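Kirer Two-Arm Serving Station
Item no. 2286
Product group: Tabletop handling / Demonstration and training systems

The Kirer is a complete tabletop station for handling small packaged goods. We show it running on our open days at the Dorach showroom, where visitors can stand at the table and follow the work from close distance.
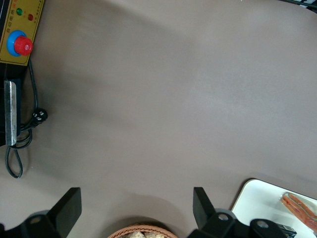
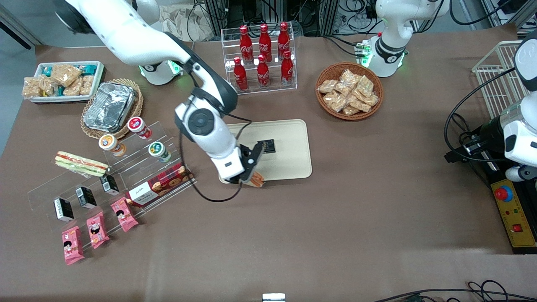
Kirer station during an open day at Dorach, with snack goods on the table.

What you see on a visit

A demonstration takes 30 minutes. The task is a simple serving job: goods are picked from the table and placed on a tray. We use ordinary snacks from the shop, in bags, boxes and plastic wrapping, as these are the goods our customers ask for most often. Soft wrapping is more difficult than a box. If you want to know how the gripper behaves with your own product, please bring a few pieces with you – small and light packages are best.

After the first run we stop the station and explain the control box with the emergency stop. Visitors are welcome to press the red button themselves. The restart is then shown step by step, and there is time for questions about the software, which is called Imum and is included in the price.

Delivery includes
Two arms with parallel grippers
Control box with emergency stop button
Imum software, license for one station
Cable set and power supply
Printed manual in English

Not included: table, cloth, display racks and trays. Customers who like the acrylic racks from the demonstration can order similar ones from us on request.

Service

The grippers should be inspected after 4000 operating hours. Finger pads are wear parts and can be changed by the user with a normal hex key. Repairs are made in our own workshop. Halvorsen has built handling equipment since 1973, and we still keep parts for many older models.

Booking a visit

The open days in June were full very early, so we have added more places for the summer. Groups of up to eight persons can come without extra cost. Please write to the showroom and tell us which products you handle and if you need parking for a van. Closed shoes are required in the hall. Long hair should be tied back when you stand at the table.

Price: on request
Delivery time: will be confirmed with the offer
Page updated: 2022-07-15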